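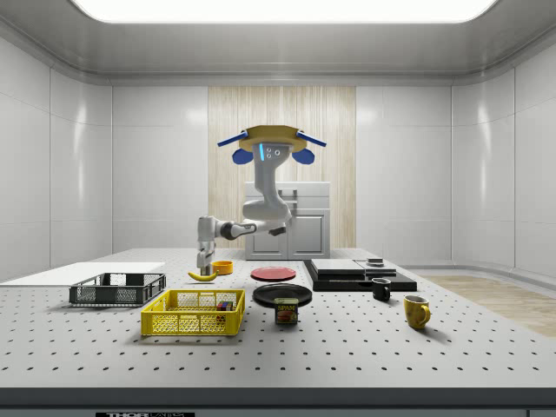

Nernen Bench Desk

Ticket 3461
Product: Ferari tabletop scene pack, trial licence, running in the Spanos simulator
Supplier: Jillent
Opened: 6th May
Priority: normal
Status: closed, with one item carried over to the supplier's list

Summary of the fault

The arm reaches the banana, the fingers close, the arm lifts, and the banana drops out of the gripper before it gets to the bowl. It does not happen every time. We ran the stock "fruit to bowl" task overnight for 700 runs and the drop was common enough that we can't use the results to compare anything. The same task with the puzzle cube gives no trouble.

We are trying the pack with a view to buying it, so the log below covers how the support went as well as the fault.

Set-up

Simulator build 3709. Ferari pack as downloaded, no objects added or removed. Stock robot with the two-fingered gripper, stock table with the hole grid, stock lighting. Our own control script, but the supplier's sample script shows the same fault, so please don't start by asking for ours.

The banana starts on the table with the little orange-yellow bowl just to its right and a bit behind. The arm comes across from the robot's body and the gripper points straight down over the banana before the pick. In the view we have been working from, the approach looks right and the fingers are where we would want them.

Checks made before opening the ticket

Restarted the simulator. No change.

Deleted the local cache and let the pack download again. No change. It did clear a warning about a missing texture, which we had been ignoring.

Moved the banana further from the bowl, in case a finger was touching the bowl on the way down. Fewer odd nudges at the start of a run, same drops on the lift.

Slowed the lift to the lowest setting in the sample script. The banana stays in the gripper longer and then slides out anyway. This made us think it was grip and not speed.

Raised the gripper force. This made it worse. The banana shot out sideways on several runs, and on one of them ended up in the yellow basket.

Swapped the target to the SPAM can. It picks cleanly when the gripper is turned so the fingers close on the narrow sides.

First reply from Jillent

They asked for the run file, the build number and the physics settings page saved as text. All sent. They also asked whether we had the friction override switched on in the project settings. We did not know there was one. It sits under a closed heading at the bottom of the page and is on by default in any project made from the "quick start" button.

With the override on, every object in the scene gets the same friction value and whatever the pack says is ignored. The Ferari objects come with their own values, the fruit being set a fair bit higher than the plates and mugs.

Switched the override off and ran the task again. Clear improvement. Drops still there, though, and now nearly always at the same point, just after the banana leaves the table.

Our note at this stage: the pack's own instructions tell you to use the quick start button. Someone following them will get the wrong friction and won't know. We asked for this to be put right in the guide.

Second reply

Jillent asked us to turn on the collision view and look at the banana from the side. We should have done this at the start. The drawn banana is curved, as it ought to be. The shape the physics uses is a plain wrap around the outside, so the hollow side of the curve is filled in. One finger stops against that filled part and touches it at a slant. The other finger meets the outer side properly. The grip looks sound in the normal view and is poor underneath.

It also explains the raised force making things worse — squeezing harder on a slanted face only pushes the object out.

The cube and the can don't suffer from this because the wrap fits them closely.

There is a setting in the pack, "detailed collision", which breaks each object up into smaller pieces that follow the real outline. It is off in the trial version. We read this as meaning it was locked, but it can be switched on. Right-click the object in the list, choose physics, tick the box, then save the scene and load it again. If you tick the box and press run without reloading, nothing changes and no message appears. We lost most of an afternoon to that.

Results with detailed collision on

Banana: the fingers now close on the outline you can see. The drops after lift have gone on the supplier's script. On ours there were still a few, which we traced to our own grasp angle.

Bowl: we switched it on here too, as we wanted the banana to rest inside. With the plain wrap the bowl is solid as far as the physics is concerned, and the banana sits on top as if on a lid. With the detailed shape it settles in as it should.

Baskets: do not switch it on for these unless you need it. The sides and floor are mesh and the detailed shape follows every opening. The simulator slowed to a crawl. Jillent suggested the "open box" shape, which gives solid walls and floor and leaves the top open. This works well for both the yellow basket and the dark grey one, and nothing we drop in them is small enough to fall through anyway.

Mugs: left as they are. If you want to pick one up by the handle you will need the detailed shape, or the fingers will stop short of it. We haven't tested this.

Grasp angle

With the two faults above out of the way, the remaining drops were ours. The script squared the gripper to the edge of the table and took no notice of which way the banana was lying. Turning the gripper by 17 degrees to suit the banana's start position cured it for that position only, so we have since changed the script to read the object's heading and work out the angle each run. That code is ours and Jillent had no part in it.

Other points raised on the same ticket

The red and black plates share a single name in the object list. If your script looks objects up by name it will get whichever was loaded first. Rename one before you start.

The two light grey slabs on the black platform are fixed in place in the stock scene. We took them for loose objects and wrote them into a stacking task, and the arm simply strained at them. Untick "static" if you want them to move.

The glossy walls reflect the ceiling light. Our vision model was picking up bright patches as objects near the edge of the view. Turning the wall gloss down got rid of this. The plates and mugs can be left shiny.

We asked whether the black label on the front of the table could be swapped for a plain one in images we show to clients. It can, by replacing one texture file. Instructions were sent the same day and they worked.

How the support went

Replies were quick and they read what we sent. The friction question came in their first message and it was the right one to ask. We would have liked the collision view to come up then as well. The written guide is behind the product in several places, and both of the settings that caught us out are missing from it.

Still open with the supplier

No warning when detailed collision is ticked and the scene has not been reloaded. Jillent have logged it and say a message will be added in the August release.

Guide to be corrected on the quick start button and the friction override. No date given.

Duplicate plate name. They say this is fixed in their own copy. We have asked for it to be sent over, and will check it against our saved scenes before we decide on the full licence.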